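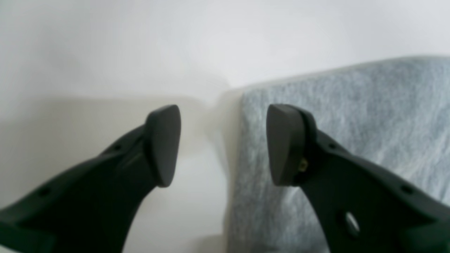
Someone replied to my last post asking why a folding planner needs its own scheduler at all, when you could run the camera, the grasp model and the arm controller in one loop and be done with it. Fair question, and the answer got too long for a reply, so I'll put it in a thread.

We did run one loop to begin with. Camera in, grasp model, arm command out, repeat. The grasp model took as long as it took and everything else waited for it. On rigid parts you can get away with that. On cloth the fold you were aiming for has often moved by the time the command goes out.

So we split it. The controller runs on its own clock and never waits for anything. Perception runs when it can and posts its latest estimate with a timestamp. The planner sits between the two and decides whether the estimate is fresh enough to act on. The glue that does this is called Sibiya, and it's the part I work on.

The timestamp matters more than I expected. For a while we were stamping estimates when the model finished, when we should have been using the time the picture was taken. Every estimate looked newer than it was. The planner was very confident and a bit behind.

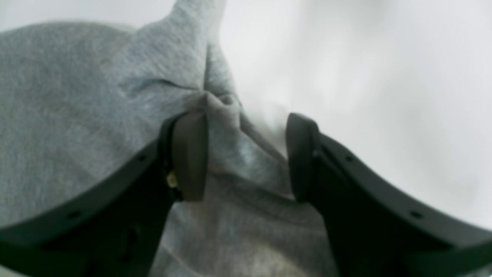
Grasp selection is where I've spent most of September. The old version scored every candidate point once, from the wide camera, picked the best and went there. The new one scores again from the wrist camera on the way in and is allowed to change its mind. Gathered cloth is what I care about most in the second scoring. Where a knit bunches up into a knot of small ridges, like the bit just above the fingertips there, the wrist camera gets plenty of edges to work with. From the wide camera a patch like that is mostly a grey smudge.

The awkward case is pale cloth on a pale background. The segmentation loses the boundary wherever a bright fold runs into white, and then the mask leaks. We tried turning up the contrast first. It helped with that and made the shadows worse, so we took it out again.

What we do now is keep 3 masks from consecutive estimates and only trust the pixels they agree on. It's crude. It costs a little delay and it shrinks the usable area, but a smaller area I can believe is easier to plan with.

Someone else asked about force sensing. Sibiya doesn't use it for choosing the grasp. It reads finger position and motor current after the close command and makes a guess at whether there's cloth between the pads. Thin fabric fools it now and then. I've got a branch that looks at how the current rises over time as well as the final value, but it isn't merged.

Tooling, as a couple of you wanted to know. Logs go into Skamham, our replay tool. It feeds a recorded run back through the planner with the original timing, gaps included. Before that we replayed everything as fast as the disk would go, and bugs that came from lateness never showed up.

The first replay test I wrote back in February 2020 still runs on every commit. It has 16 short recordings in it. Two of them fail on the current branch, both in the handover from approach to close, where the planner re-scores and the controller is already on its final move.

I think the fix is to lock the target once the fingers are within a set distance. The distance is a config value at the moment and it's set to 7 mm, picked by eye. I'd like it to depend on how old the last estimate is.

Next job is getting the lock into the branch and running the failing recordings again. I'll add to this thread when I have the results.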